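Botstead for Schools: How Does a Two-Armed Robot Sort Things?
A guide for young readers

Many people think of a robot as a metal person who walks and talks. Most working robots look quite different. The Botstead kit is a pair of robot arms fixed to a table, and schools may borrow it for one term at a time.

What is in the kit?
Each kit has two arms, a table, a set of colored trays and a box of things to sort. Each arm has joints, much like your shoulder, elbow and wrist. A small motor turns each joint. At the end of the arm is a gripper, which has two fingers that open and close.

Why does it sort snack bars?
A snack bar looks simple to pick up. For a robot it is a hard job. The wrapper is shiny, so it reflects the light. The ends crumple. One bar may lie on top of another -- and the robot must choose which to lift first.

How does it learn?
The arms are not born knowing what to do. A person guides them through the job many times, and a computer stores each try. Our team, led by Nomvula Moodley, recorded 3,341 tries before the first kit was lent to a school. Of these, 444 were mistakes. We kept them, as a computer can learn from mistakes too.

Is it safe?
An adult must be present whenever the arms are switched on. Keep your hands, hair and sleeves away from the table while they move.

How can my school borrow one?
Ask your teacher to write to Desmond Fitzsimmons at the Botstead loans desk. There are 50 kits, and requests for the spring term close in November.

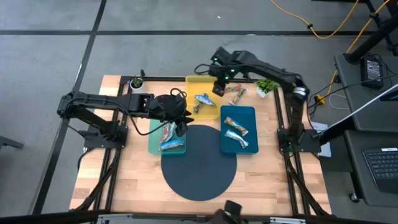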